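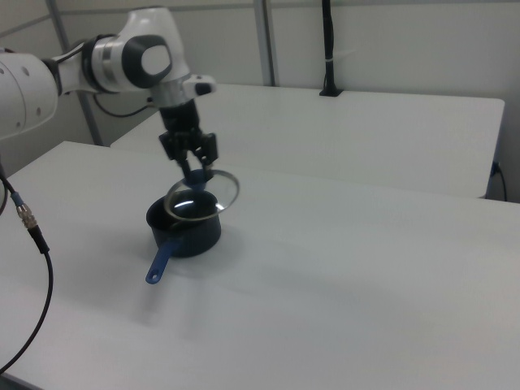
Slide 1. Small saucepan, glass lid with the blue knob.

The Lid and the Pan – speaker notes

Talk for the home cooking evening at Prileo, Jul 17, 2019

Search talks and notes Search

Start slowly. People are still finding chairs. Say good evening, say thank you to Prileo for the room, and say that this talk is only on one thing: the lid. I have 20 minutes, then questions.

Opening. I learned to cook rice in my aunt's kitchen, and in that kitchen the lid was never the lid of the pan. It was a plate, or the lid from another pan that was a bit too large. The rice was good on some days and hard on other days, and we blamed the rice. It took me many years to understand that I should look at the lid. (Wait a little. Usually some people nod.)

Point one – what the lid does. Water in the pan becomes steam. The steam meets the lid, becomes water again and falls back. If the lid sits well, most of the water stays with the food. If it does not sit well, the steam leaves from the side and you must add water, and you never know how much. Keep this short, it is not a physics class.

Point two – glass or metal. Ask the room: who has glass lids at home? Let them raise hands. I like glass for rice, for eggs and for milk, because I can look and I do not need to open. The bad side of glass is that it fogs when the steam is strong, and then I am listening more than looking. Also glass does not like a sudden change. Do not take a hot glass lid and put it under the cold tap. I did it once, in October, with guests in the next room, and I was sweeping until late.

Say here that a metal rim is good to have on a glass lid. The edge is the part that knocks against the tap and the sink. Still, check the rim from time to time. Old food can hide between the rim and the glass, and a soft brush helps.

Point three – how to lift. This is the part where I move my hands, so put the paper down! Take the knob from the top. Tilt the lid so that the far side opens first and the steam goes away from your face and your arm. Then hold it over the pan for a moment, still tilted, and let the drops run back inside. Count to 3. After that you can carry it to the side and the table stays dry.

Many people lift straight up and turn the lid over at once. The water runs down to the wrist, and it is hot water. If there are children who help in the kitchen, teach them the tilt before you teach them the knife. 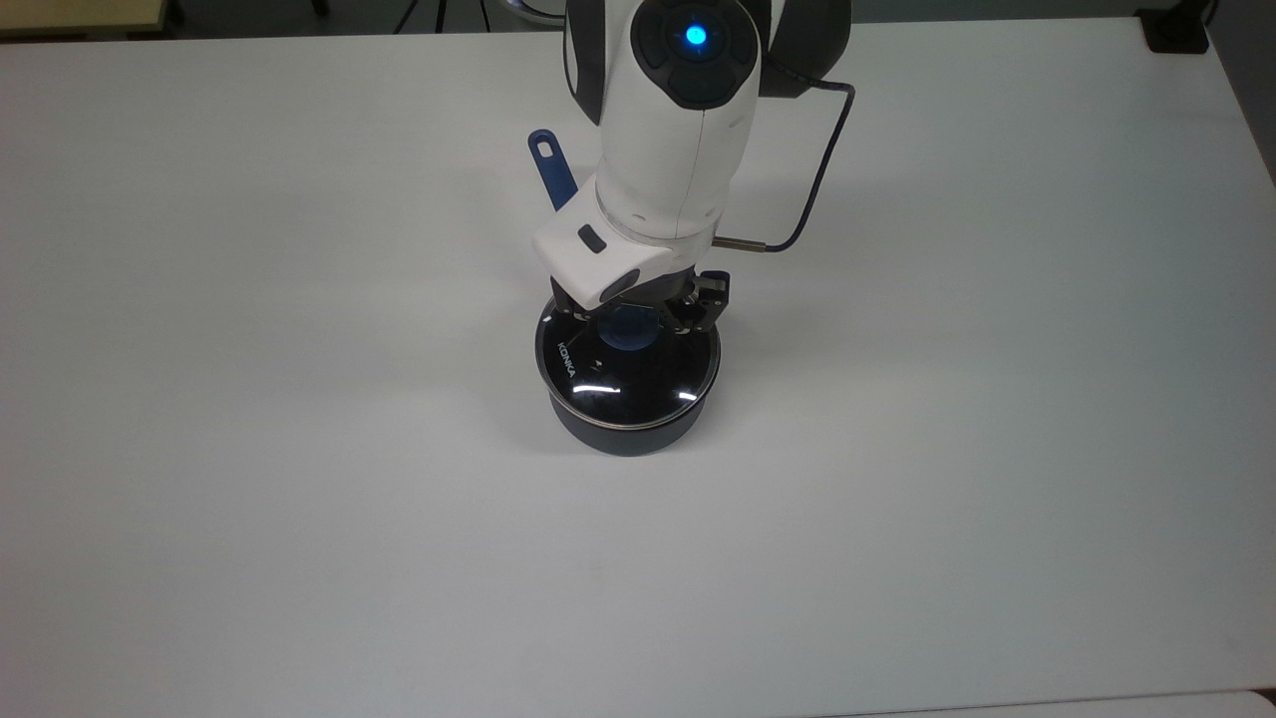 Putting the lid back is the same work in the other direction. Come from above, with the knob over the middle of the pan, and go down slowly until you feel that the rim sits. Turn it a little, left and right. If it turns easily and does not rock, it is sitting well. If it rocks, look for a grain of rice on the edge. In my kitchen it is always a grain of rice.

Point four – the knob. Nobody thinks of the knob until it is loose. On many lids there is one screw under the glass, and it opens slowly with the years of heating and washing. Tighten it by hand when the lid is cold, and do not use force, or the glass can crack around the hole. If your knob is lost, the shop Plakside in our street keeps a box of them near the door. Bring the lid with you, the screws are not all the same.

If someone asks about color: a knob and a handle in the same color look nice together, and a bright color is easy to find on a full stove. More than this I cannot say about color.

Point five – the handle. With a small deep saucepan the handle is long compared with the pan. Turn it to the side of the stove, never to the front where a sleeve can catch it. If there is a hole at the end, hang the pan. Then the lid needs its own place, and I keep mine standing in a dish rack from Dronberg, 6 lids in one row, the small ones in front.

Short story if there is time: the soup from Bạch, the little restaurant by the bridge, and the cook there who would not let me open the pan. Every time I reached for the lid, she moved my hand away. Skip this if it is later than half past.

Homework for the room. Tonight, put each lid on its pan and turn it. Put the ones that rock on one side, and see if they fit another pan in the cupboard. Mine did, two of them.

Then questions. Repeat each question loudly, the last row does not hear well. The handout with rice and water amounts is on the table by the exit.

678 shares
3 comments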